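Workshop tips, bench software edition. Last tidied 16 September 2026, which explains the dust on some of the older ones.

## Getting a color picker to behave

**Fix the exposure before you touch the thresholds.** Auto exposure is a lovely feature for birthday parties. On a bench it means your yellow range drifts every time the arm swings through the view. Lock exposure, lock white balance, write both numbers in the config file, and leave them there.

**Put the lamp in the test set.** Everyone tunes under nice flat room light and then somebody switches on a work light. Yellow goes first. Under a strong warm lamp it slides toward white and your saturation cutoff throws it out with the tabletop. Save a batch of frames with the lamp on and run them every time you change a number. Our batch is 100 frames and it has embarrassed me more often than I'd like.

**Shadows are objects until you teach them otherwise.** A plain brightness threshold will happily hand the planner a long gray block that can't be picked up. Mask on hue and saturation, then check that the blob is close to square. Mulligan, our little detection script, had a shadow filter for a whole February before I noticed it was commented out.

**Mark the target with something dull.** Matte black tape makes a good square on a white table. Glossy tape picks up the lamp and breaks into pieces as far as the edge finder is concerned.

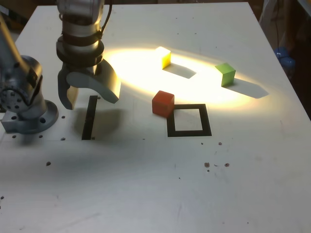
**Decide what "in the square" means, and put it in the code.** Center of the cube inside the outline? Whole cube inside? Touching the tape? Pick one. I lost an evening to a placement check that passed on "any overlap," so a cube parked on a corner counted as a job well done. Jurkar, the planner, now wants all four corners inside the inner edge, and its success rate dropped overnight to something I could believe.

**Blank out the arm.** The gripper throws a big dark shape on the table and has opinions about your background model. Either take the detection frame with the arm parked, or project the arm's joint positions into the image and mask it with a fat margin. Parking is slower and works.

## Small habits that save a weekend

- Redo the hand-eye calibration after anyone leans on the camera post. They will say they didn't.
- Log the raw image with every failed pick. A log line reading `no grasp found` is about as useful as a shrug.
- Keep speed limits in one file. We had 13 settings spread over four, and two disagreed.
- Plan the approach from straight above until that's boring, then get clever.
- Check units at the border between programs. Gurau talks millimeters, Jurkar talks meters, and the table talks dents.

**Scuffs and holes.** An old tabletop has specks the detector will adore. Set a minimum blob area and move on. Ours was 14 pixels for a while, which let in every screw hole on the bench. It's now 1,805 and life is quieter.

**Name your config files like a grown-up.** Sallow still loads one called `final_new_ok2` and I'm afraid to rename it.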